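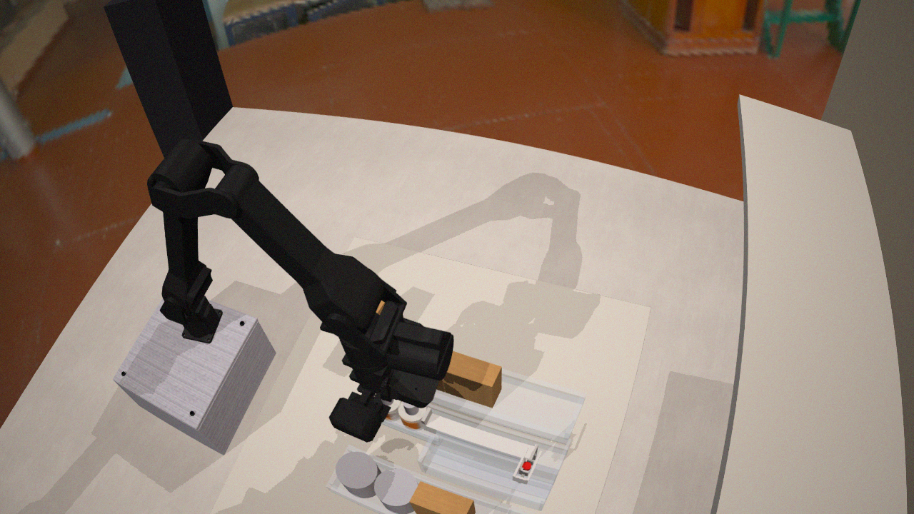
Plarngate Technical Help — Workshop Equipment and Procurement

Budgeting for a small bench arm: what should be included beyond the arm itself?

Posted by Kirsten Dufour

I am preparing an equipment request on behalf of a college teaching workshop and would be grateful for advice from members who have been through the process. We intend to purchase a single table-mounted arm with a gripper, to be used for simple handling tasks: moving small blocks and cylinders in and out of clear trays laid out on a mat. We have been modelling the station in simulation since the autumn, and the render attached to this post shows the layout as it currently stands. The arm is bolted to a raised base block, and the trays are placed in front of it within what we believe to be comfortable reach.

The supplier, Jetarix, has quoted for the arm and gripper only. Our finance office requires one complete figure by March and has made it clear that no supplementary request will be considered in the same year. I should therefore like to know which items are commonly left out of a first budget, whether it is sensible to order the base and the trays at the same time as the arm, and whether the simulated layout may be relied upon when ordering the table.

The request must also state the expected working life of the equipment. I have not found a consistent answer to this in the supplier's literature.

Posted by Fatima Onuoha

Our department submitted a very similar request last year, and I can set out what we omitted.

The first omission was the mounting. The arm was delivered with a plate but without a base, and our existing table was not stiff enough to hold it steady. We had a base block made locally by Bilgin at a cost of £803, including drilling. Your render already includes a block beneath the arm, so please make sure that somebody has been asked to price it. It is easily forgotten, as in the model it costs nothing.

The second was the work pieces and trays. Clear trays are inexpensive, but they scratch, and a set used by students every week will need to be replaced. We allow £200 a year for trays, blocks and mats together. I would advise entering this as a running cost and keeping it out of the capital request, provided that your finance office permits the distinction.

The third was the gripper fingers. Please ask Jetarix for the price of a spare pair and enter it on the same order. Ours were damaged within the first term, and the replacement order passed through the full approval process for a very small sum.

You should also obtain a written price for delivery, installation and the initial safety assessment. In our case these came to more than £966 — a figure which did not appear anywhere in the original quotation.

With regard to the layout, a simulation is a reasonable guide to reach and to the general position of the trays. It will not tell you how far the table moves when the arm stops suddenly, nor where the cables will run. I would recommend marking out the positions on a real table with tape before ordering. Please also check the clearance behind the arm. There is a tall pillar at the back corner of your table, and the elbow should be taken through its whole range in the model to confirm that it remains clear. The same applies to the upright panel on the right-hand side.

Posted by Telside Workshop

Get 2 quotes. Ours would not look at a form with only one on it.

For working life we put the same period as the warranty and it was accepted. I do not know whether that is correct.

Posted by Kirsten Dufour

I am obliged to you both. The base block had not been priced, and I have now written to two local firms. The pillar was carried over from an earlier version of the model, and I will establish whether it is to be retained before the table is ordered.

May I ask Ms Onuoha whether the safety assessment was carried out by the supplier or by the college?

Posted by Fatima Onuoha

It was carried out by an outside assessor appointed by the college. The supplier provided the documents but would not sign the assessment. Please allow several weeks for the appointment to be made, as ours was the longest delay in the whole purchase.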